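The Clindden Line

The capital request form at Lollham ran to six pages, and Liudmyla Savchuk had filled in five of them. The sixth asked for Residual Value at End of Service. She left the cursor in the box and went to find a coffee.

Lollham supplied prepared meals to hospitals and care homes. It had one main kitchen, two satellite kitchens and a depot at Clindden, where trays were assembled by hand on a bench that had been bought second-hand from a bakery. Trays went out in the morning and crockery came back in the afternoon. The request was for two arms, a shared controller, a bench, guarding and three sets of gripper fingers, to be installed at Clindden and used for setting and clearing crockery. The supplier was Votetti. The competing quote was from Dow, a smaller outfit that leased and did not sell.

She had been given the job in June, after the previous equipment planner moved to the coast. His files came with it. They were in good order up to a certain point and then they were a folder called MISC.

When she got back, Dougal Moffat was standing at her desk reading page four.

"You've put service under operating," he said.

"It is operating."

"Votetti bundle it for the first year. If it's bundled it's capital."

"Then in the second year it appears from nowhere and somebody asks me where it came from."

He thought about this. Dougal ran finance for the three kitchens and the depot, and he had a way of thinking with his mouth slightly open, like a man waiting for a dentist to come back.

"Split it out," he said. "Footnote it. What's the float?"

"Fifteen per cent."

"Of the arms or of the lot?"

"Of the lot."

"Amerley will cut it."

"I know. That's why it's fifteen."

He put the page down, squared it against the others and went back to his own office. A minute later he sent her a message asking what a gripper finger cost. She replied that it was 187 dollars a set, that a set was two, and that they wore. He asked how fast. She said that was the question.

It was the question, and she had been trying to get an answer to it for nine working days. Votetti's data sheet gave finger life in cycles, under a load and at a speed that did not match anything done at Clindden. Dow's gave it in months, with no load or speed at all. She had written to both. Dow had sent a brochure. Votetti had offered her a trial, at their premises, with her own crockery if she cared to bring it.

Marietjie Shezi drove. She was the depot lead at Clindden and it was her bench that would be going. She had wrapped a box of plates in tea towels and belted it into the back seat.

"What are they like?" she said, when they were out on the highway.

"The arms?"

"The people."

"There's a salesman and an engineer. The salesman answers the phone."

"And the engineer?"

"The engineer answers the question, if you can get him to the phone."

Marietjie drove for a while. The road works had narrowed it to one lane and there was a truck of gravel ahead of them.

"I had a man come to sell me a dishwasher once," she said. "He had every figure you could want. Water per rack, power per rack, racks per hour. I asked him where the food went. He said what food. I said the food that comes off the plates. He didn't know there was a filter."

"Did you buy it?"

"It was already bought. He was there to install it."

Liudmyla wrote *filter* in her notebook. She did not yet know what she meant by it, though she suspected it had to do with page three.

The trial lasted the whole afternoon. The salesman stayed for the first part of it, then had a call. The engineer was a quiet man with a tape measure clipped to his pocket. He asked Marietjie how the plates arrived, and she told him – stacked, mostly, face up, sometimes with a spoon still in. He asked how she would like them to leave. She said in one piece. He nodded and wrote that down.

Liudmyla's sheet had a row for each object and columns for attempt, result, time and remark. By the end the remark column had spread into the margins. The flat plates were slow. Cups were better by the handle than by the rim. The fingers had rubber pads, and the pads could be changed without changing the fingers, at a fraction of the price, and this was not in the quote.

"Why isn't it in the quote?" she said.

"The quote is for sets," the engineer said. "If you order sets they send sets."

"And if I order pads?"

"Then you'd have to know there were pads."

She looked at him for a moment. He seemed to be simply reporting it.

In the car Marietjie said that she would have him, but she wasn't sure about the arms.

The revised request went in with the pads on a line of their own. Liudmyla worked it out over two evenings. She assumed 4000 cycles a week, taken from Marietjie's tray records and adjusted for the long weekends. She assumed a change of pads every month and a change of fingers twice a year. She added a line for spare cables, which Votetti had not mentioned, and one for training, which they had mentioned and priced at nothing. She priced it at the wages of the people who would be standing there being trained.

Then she did the same for Dow. The lease came out cheaper until partway through the third year and dearer after that. There was a return fee of 200 dollars per crate, and Dow decided how many crates.

She put the two columns side by side and sent them to Amerley Agyeman, who was operations director and who signed things.

Amerley rang her within the hour.

"I've read it," she said. "I have three things. First, the float."

"It's fifteen per cent."

"It's ten. Second, who cleans them?"

Liudmyla looked at page three. It had a heading, Cleaning and Hygiene, and under the heading it said *see supplier documentation*. She had taken that wording over from the old planner's template.

"Marietjie's people," she said.

"Have you asked Marietjie?"

"Not in those words."

"Ask her in those words. They work on a bench with food on the plates. If it takes half an hour at the end of a shift, that's a cost, and it's a bigger cost than your pads." There was a sound of paper. "Third, I want to know why we need two. Everything in here assumes two. There's a price for one and you've crossed it out."

"One arm can't clear while it's setting."

"Can a person?"

"A person does one and then the other."

"So can an arm. Write me the paragraph, or take it back to one."

Liudmyla wrote the paragraph four times. The first version was a page long and used the word throughput. The second had a diagram. The third was honest about the fact that the old planner had put two in the original estimate and that everyone since had worked from his figure. She kept most of the third.

For the fourth she laid out the bench on paper with the reach of each arm drawn in pencil. Where the circles overlapped she shaded, and where they didn't she wrote what would have to go there. The heavier appliances had to stay where the power was, at the right-hand end. The crockery came in on the left. With one arm in the middle she could cover the plates or the appliances, and whichever she gave up would need a person standing beside it. With two she could cover the length, provided that the one on the right was mounted high enough to pass over the top of whatever was parked there.

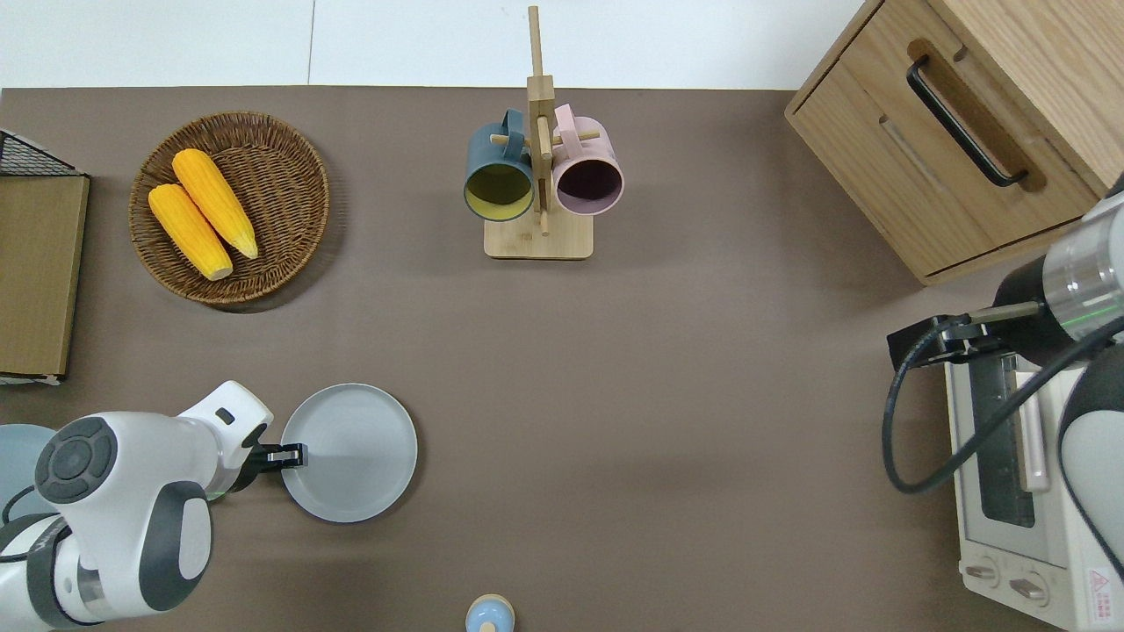
Does a second arm have to be bought at the same time as the first?

Buying them together costs more at the outset, but the controller, guarding and bench are sized once, and fitting a second arm later means paying to have all three reworked.

She set that question and its answer at the top of the fourth version, above the drawing, and moved everything else underneath. It was Dougal who told her to. He said Amerley read the first two lines of a thing and then decided how she felt about the rest.

The cleaning took longer. Marietjie timed it at Clindden on the old bench with two of her staff, a bucket and a borrowed stepladder standing in for the parts that would be hard to reach. It came to twenty-five minutes. She thought it could be got down, but she would not put her name to a smaller number until she had the real thing in front of her.

"Put twenty-five," she said on the phone. "If it's less I'll look clever."

Liudmyla put twenty-five. It moved the break-even by seven months. She changed the table, then the chart that came off the table, then the sentence in the summary that quoted the chart. She found the old figure again in a footnote and changed that too.

Dougal signed on behalf of finance. He did it at his kitchen table, as it happened, while his daughter Heather was doing long division at the other end of it and wanted to know what the form was for.

"It's to ask for a machine," he said.

"Who are you asking?"

"Amerley."

"Does she have one?"

"No. She has the money for one."

Heather looked at the six pages. "That's a lot of asking," she said, and went back to her remainders.

The approval came as a scan, slightly crooked. Amerley had initialled every page. Beside the float she had written 10 and underlined it. Beside the paragraph about the two arms there was only a tick. On page six, in the box for Residual Value at End of Service, where Liudmyla had finally entered a dash, she had written *ask Dow what they'd give us* and a phone extension that turned out to be her own.

The order went to Votetti before lunch. It specified two arms, one controller, one bench, guarding, cables, three sets of fingers and twelve sets of pads. The salesman wrote back to thank her, and to ask what the pads were.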